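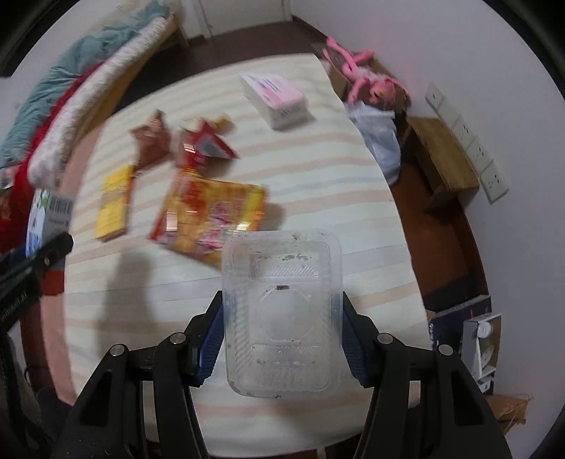

Guides > Hand Tools > Kilex Gripper > Picking up thin plastic

The Kilex hand-held gripper comes set up for rigid objects, and most people have to change two settings before it will lift light packaging without crushing it. Start with a clear clamshell food container. Hold it upright and bring the blue ribbed pads in on its two sides, below the raised rim if you can. Crumbs inside don't matter, but grease on the outside does, so wipe that off first.

1. Turn the grip limit down to 2. The factory setting is 4.
2. Squeeze slowly until both pads touch. Stop when the plastic starts to bow.
3. Lift straight up and hold for a slow breath.
4. If it slips, go up half a step and try again.

Soft surfaces such as a mattress are harder than a bench because the item sinks as you press. Keep the jaws level and don't lean on the tool. Wrappers and snack bags come later; get the container right first.

Replacement pads are sold by Puvham, part 878. I change mine after roughly 100 hours of use.

Lensa Mersha

Print this page | E-mail this page

Comments

Abdella: Half a step up fixed it for me, cheers.

tradie_m: Do the pads fit the older model?

Lensa Mersha: Yes, same clip.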